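Project report: does one-click color matching save any time?
Submitted 19 October 2021

The makers of Hirnent say its auto-match button will bring clips from different cameras into line in one pass. We doubted that, so we spent August testing it against plain manual grading in Skostoldale.

We used 57 short clips from 2 cameras, all filmed indoors. Every clip was graded by hand first, then again from the untouched original with auto-match. We did not ask the software to guess anything odd – just white balance and exposure.

The results were mixed at best. Pale walls came out well. Skin went orange in 7 clips and had to be redone from scratch, and that ate up most of the time saved. The progress bar is also not to be trusted.

White table, wicker basket. 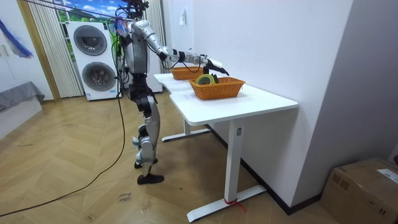
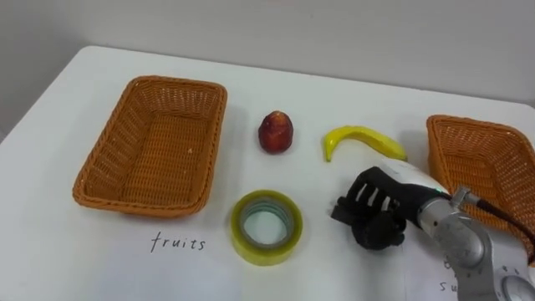
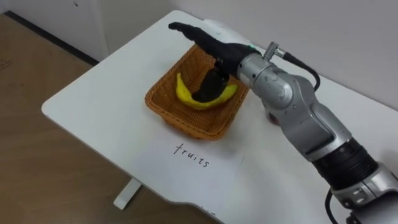
Export was a separate disappointment. Hirnent crashed twice on the full timeline, and the log told us nothing useful. Skostoldale never crashed, though its menus are a maze and the preview stutters above 200 percent zoom.

We would not pay for auto-match on this evidence. A larger test might be kinder to it, but we would want to see one done by people who don't sell the program. The grading notes are in the Prikthorpe shared folder, sorted by clip number.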